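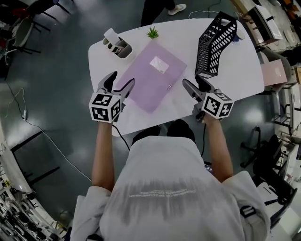 *Folder, file organiser, desk organiser and plant on a white table with rounded corners.*

## Paper on a shared desk: Anca Dinu on folders, racks and reach

Anca Dinu plans desk layouts for Rebane, a firm that sets up shared offices and looks after them once people have moved in. Her largest current site is Simcombe, where 228 desks are used by staff who don't have a fixed seat. Every one of those desks still handles paper. We spoke in March, shortly after she had finished a review of what should stand on them and where.

She begins with the folder, which she treats as the unit that everything else is sized from. "People buy the rack first and then find out what fits in it. I start from the A4 sheet, then the folder that holds it, then the slot that holds the folder. A folder is always wider and longer than the sheet, and one with a clasp is thicker along one edge. If you stack ten of those with the clasps on the same side, the pile leans."

The cure she recommends is to store them upright. In a file organiser the thick edges sit next to one another without carrying any load, and a single folder can be taken out without lifting the rest. Flat storage is kept for the one folder that is open or about to be opened. At Simcombe the written rule is that a folder lying flat is in use and a standing one is parked.

Labels follow from that rule. A label near the top corner can be read when the folder lies on the table, but it may disappear when the folder is put into a rack the wrong way round. Dinu asks teams to choose one corner and one direction and to write both down. "It doesn't matter much which corner. I have seen long arguments about it. What matters is that the label faces the same way as its neighbours, because otherwise you pull out three to find one."

She is firmer on colour. Rebane supplied Simcombe with folders in a small range of plain shades, lavender among them, and each shade is tied to a stage of work and has no link to a department. Lavender means waiting for a signature. Departments were tried first and the scheme failed when two teams merged and both wanted to keep their colour. Stages of work have stayed the same throughout.

"A pale folder has one practical advantage," she says. "You can write on it in pencil and read it. On dark blue you can't."

The mesh file organiser drew more comment from staff than any other item. Dinu prefers an open pattern to solid sides for shared desks. It allows a person to see from the side whether anything has been left in it, and it collects less dust in the corners than a closed tray. The drawback is that thin sheets can catch in the openings if they are put in loose. Loose sheets are therefore not allowed in the racks at Simcombe; they go in a folder or they go in the shredding bin.

Placement took longer to settle than the choice of product. The first drawings had the file organiser parallel to the back edge of every desk, which looked neat on the plan. In use, people kept turning it. Osamu Oda, who carried out the desk checks for Rebane, noted the angle at each visit, and the same result came up across the floor: users turned the rack so that the slots pointed at the shoulder of the arm they reached with. The drawings were changed. The rack now goes to one side and the angle is left to the user.

"We had specified something that was wrong for the arm," Dinu says. "If the slot is square to the desk and the rack is off to the side, the wrist has to bend to draw the folder out. Turn the rack and the folder comes out in a straight pull. Osamu had it in his notes for weeks before I read them properly."

For small items she uses a desk organiser with open compartments, placed at the back of the desk on the side opposite the rack. Lids are avoided. Tall things stand in the rear slots and short things at the front, so that a hand going for a paper clip doesn't knock over a tube or a bottle. She limits each organiser to what is used daily. Anything else goes into a shared drawer unit at the end of the row, restocked by Cường Đặng, who also deals with lost property on the floor.

The plant was not in the original list. It was added at the request of the tenants, and Dinu accepted it on two conditions: it must be small enough to move with one hand, and it must need little water. A succulent in a small pot meets both. It also has to stand clear of the folder area. "Water and paper on the same surface is a risk you accept or you don't. We accepted it with a plant that gets watered rarely, and it is watered at the sink, never at the desk."

The middle of the table is left for work. Dinu calls this the clear zone and measures it before anything else is placed. It has to take one open folder, and an open folder is twice the width of a closed one, a point she says is missed in many layouts. Once the zone is drawn, the rack, the organiser and the plant share the strip that remains along the back and sides. On a table with rounded corners the strip is smaller than it looks, as nothing with a square base can sit safely right in the corner.

White tops were chosen by the tenants. They show pencil and ink marks sooner than a wood finish does, and they get wiped sooner for the same reason. Dinu regards this as neutral. Her cleaning instruction is a damp cloth, with the items lifted and not slid, since grit under a base will scratch.

Cables are the part she is least satisfied with. The Simcombe desks were ordered without a tray underneath, and leads run from the table edge down to the floor. Hatsue Fukuda, who manages the building, has asked for trays to be fitted to 71 desks in the first phase, starting with those nearest the walkways. Dinu supports the request but would like the clip positions agreed first. A clip fixed in the wrong place draws the cable across the clear zone, and it then gets pulled each time a folder is opened.

The same layout will be used at Clurkstead later in the year, with one change. The file organiser there will be supplied with fewer slots. Staff at Simcombe tended to fill whatever slots they were given, and at the end of the day the full racks were the ones left uncleared.

"I'd expect some complaints," Dinu says. "We'll see what the desk checks say after the first month, and if they need the extra slots back, the larger rack has the same footprint and can be swapped in."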